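Are seamed balls really rounder than the old ones? Valtusix says yes

Club Talk > Equipment > Balls
Tue 16 April

looper_backhand wrote:
Valtusix is claiming their new training ball is "tournament round" and lasts twice as long as what most of us use in the multiball bucket. Price is 62 for the big bag. I've heard this song before. Has anyone put one through a few months of real play?
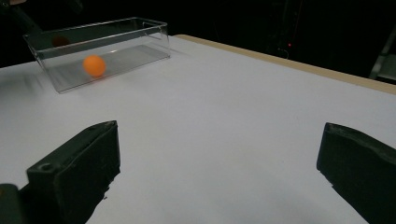 chopblock7 replied:
I bought a bag in October and I wouldn't do it again. Out of the first handful I spun on the table, 2 wobbled so badly I could see it from across the room. Maybe I got a bad batch, but that's what people say every time, and I'm the one who paid for the batch.

Nurkent_fan replied:
The spin test is not a great test. Any ball wobbles if your table isn't level or you flick it crooked. Drop them on a hard floor and listen for the dull ones.

chopblock7 replied:
I did it on the same table with my old Nurkents and they were fine. Same fingers, same flick. If the test is bad, it's bad in a way that only picks on Valtusix.

quietpips replied:
What does "tournament round" even mean? Either it's approved for tournaments or it isn't. The bag doesn't say approved anywhere I could find. It says "developed to tournament standards," and you could print that on a potato.

looper_backhand replied:
Yeah that wording bugged me too. I wrote to them and asked what the "lasts twice as long" was measured against. Got a nice reply thanking me for my interest in the sport.

Sengar_Hall_Mondays replied:
I'll stick up for them a little. We play on a rough concrete floor at Sengar and anything we buy gets chewed up. The Valtusix balls lost their grippy feel fast, sure, but they didn't crack at the seam. The Candska ones crack if you look at them wrong. For serve practice I don't care if a ball is slightly egg shaped, I care if it's still in one piece next week.

Nurkent_fan replied:
You should care. If you practice serves with an egg you're learning to serve an egg.

Sengar_Hall_Mondays replied:
My serve was an egg long before I bought these.

halfvolley_hal replied:
I'd like to see somebody test the old "one star vs three star" thing blind. My guess is that half the people in this thread couldn't tell with the stamp rubbed off, me included. We had a guy at our club swear the three stars were faster, and then he played a whole evening with a mixed box and never said a word.

chopblock7 replied:
Faster, no. But I can tell when a ball kicks sideways off a flat push. You don't need a blind test for that.

halfvolley_hal replied:
Could be your push.

chopblock7 replied:
Could be. It isn't with the Nurkents, though.

quietpips replied:
On the lifespan claim, that depends almost completely on who's hitting. I block all night and a ball lasts me forever. My practice partner smashes everything and steps on the rest. You could get any number you wanted out of the two of us.

bucketcoach replied:
Coach here, I go through a lot of these. I keep 900 in rotation for the juniors and most of what kills them is shoes. I've never seen a brand that survives shoes. I buy whatever is cheapest that month and pull the soft ones when I notice them. The claims on the bag I don't read anymore.

looper_backhand replied:
That's kind of where I'm leaning. Is the cheap stuff good enough for someone who does want to work on heavy topspin, though?

bucketcoach replied:
For topspin, wash the powder off new ones first or you'll think your rubber died. Lukewarm water and a towel. After that, mostly yes.

Nurkent_fan replied:
Mostly no. But wash them, agreed.

looper_backhand replied:
OK, I'm getting one small bag of each and skipping the 62 one for now. Will post when I've played with them for a while.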